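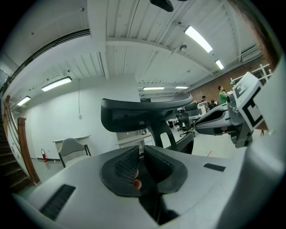
To: Presby County Criminal Practice List
From: Paavo Laaksonen, Clerk's Liaison
Subject: Re: Restitution worksheets and supporting records

Dear list members,

Thank you to the member from Bhattacharjee Legal Services for raising the questions below. The clerk's office has received similar inquiries by telephone, and a reply to the full list seems appropriate. My answers are confined to filing practice in this county and should not be read as legal advice on any pending matter.

> We represent a small furniture repair business in Plullavby that was
> the victim in a bad check case. The defendant has entered a plea and
> restitution is to be set at a separate hearing. Our client's worksheet
> was returned by the clerk with a note reading "incomplete, see
> instructions." The worksheet was signed and every line was filled in.
>
> Could someone clarify (a) whether the supporting invoices must be
> filed with the worksheet or may be brought to the hearing, and
> (b) whether bank fees caused by the returned checks belong on the
> same line as the face amount? The client's records come to more than
> 200 pages and we would prefer not to file all of them if a summary
> is acceptable.

On the first question, supporting records must accompany the worksheet. This has been the practice since the revised form came into use in January. The earlier form allowed records to be presented at the hearing, and copies of it are still in circulation. If the footer of your worksheet does not read "Form 239," it is the old version and will be returned even when every line has been completed. I suspect that is what happened in this instance, although I have not reviewed the file.

On the second question, bank fees are entered separately. The face amount of each check goes in Part 2. Fees charged by the victim's own bank go in Part 4, together with any other direct cost the victim is claiming. Please do not combine them. The probation department prepares its report from the individual parts, and a combined figure generally leads to a request for clarification and a later hearing date. 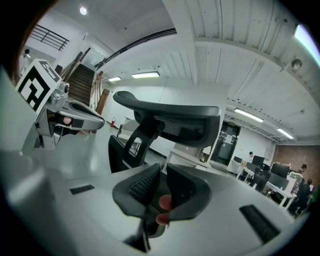 A summary is acceptable for lengthy records, provided that it lists each check by date, number and amount, and that the underlying documents are made available to the defense on request. The summary should be signed by the person who prepared it – in most cases the owner or the bookkeeper. An unsigned summary will be accepted for filing, but the court may decline to consider it if the defense objects.

Account numbers must be redacted before filing. Leave the last four digits visible and black out the remainder on every page, including the backs of checks. Filers using the Skaltemis portal should upload the worksheet and the records as separate documents under the same case number. The portal does not check for redaction and the clerk does not correct it.

Members have also asked whether a victim who has filed a civil suit over the same checks may still submit a worksheet. The clerk will accept one. Any payment already received from the defendant or an insurer must be disclosed on the last page, and the treatment of that payment is a question for the judge.

Corrected worksheets may be left at the criminal counter until 4 p.m. Please write "corrected" at the top of the first page so that the earlier filing can be matched to it.

Respectfully,

Paavo Laaksonen
Clerk's Liaison, Presby County

Last updated: January
Replies: 2 | Shares: 4

Recent messages on this list
Returned worksheets and continuance requests
Interpreter scheduling for arraignments
Skaltemis portal: upload errors with scanned exhibits
Plullavby branch court, change of counter hours
Re: Certified copies of plea agreements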